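Why Does Paint Dry?

Wet paint is sticky and runny. A day later you can lean on the wall and nothing comes off. Something has changed, and it starts the moment the paint leaves the brush.

What is in the can

Most paint for bedroom walls has three main parts. The pigment is a very fine powder that gives the color. The binder is a kind of glue. The third part is water, and it keeps the other two spread out so you can brush them on.

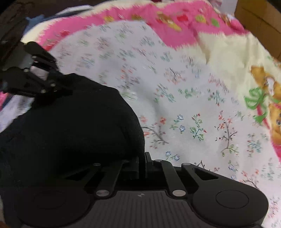 Where the water goes

When paint is on the wall, the water slowly turns into a gas and floats off into the air. This is called evaporation. Puddles disappear the same way after rain.

As the water leaves, the tiny bits of binder get pushed closer together. In the end they touch, squash flat and join up into one thin skin. The pigment is trapped inside the skin, so the color stays put.
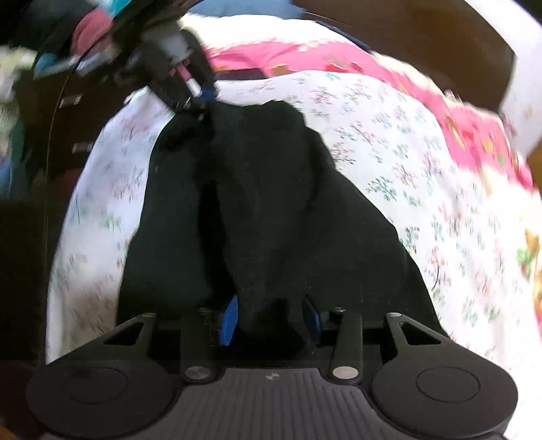 Why some days are slower

Warm, dry air takes up water easily. Cold or damp air does not. In the town of Girnomow, a class painted two boards with the same blue paint in September. The board in the warm classroom felt dry after 46 minutes. The one in the cold shed took 271 minutes, more than four hours.

Thick paint is slow too. The top dries first and makes a lid, and the water underneath has to squeeze out through it. Two thin coats work better than one fat one.
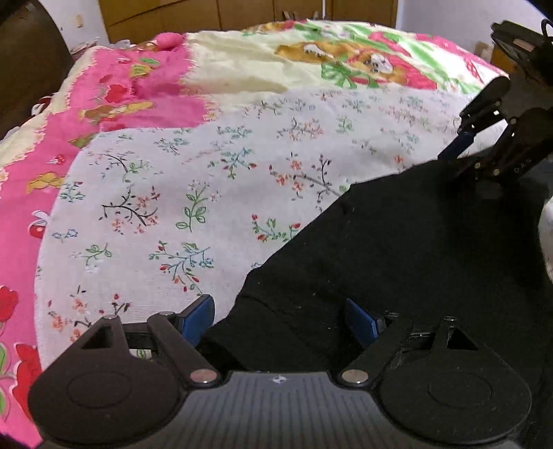 Bedroom with white walls

Dry is different from hard

Paint can feel dry when you touch it and still be soft inside. The binder goes on joining up for days. At the Heitmann paint shop in Prullar, the advice is to wait 14 days before washing a new wall.
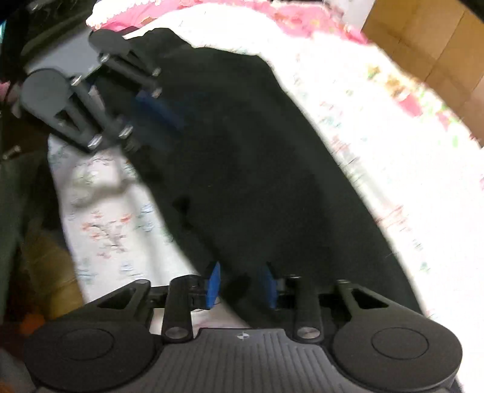
If you push furniture against the wall too soon, it can stick and pull some of the paint away. Leave a gap, and let air move around the room.

Try it yourself

Ask a grown-up for a little leftover wall paint and a piece of cardboard. Paint one thin stripe and one thick stripe. Touch the edge of each one every ten minutes and write down when it stops feeling sticky.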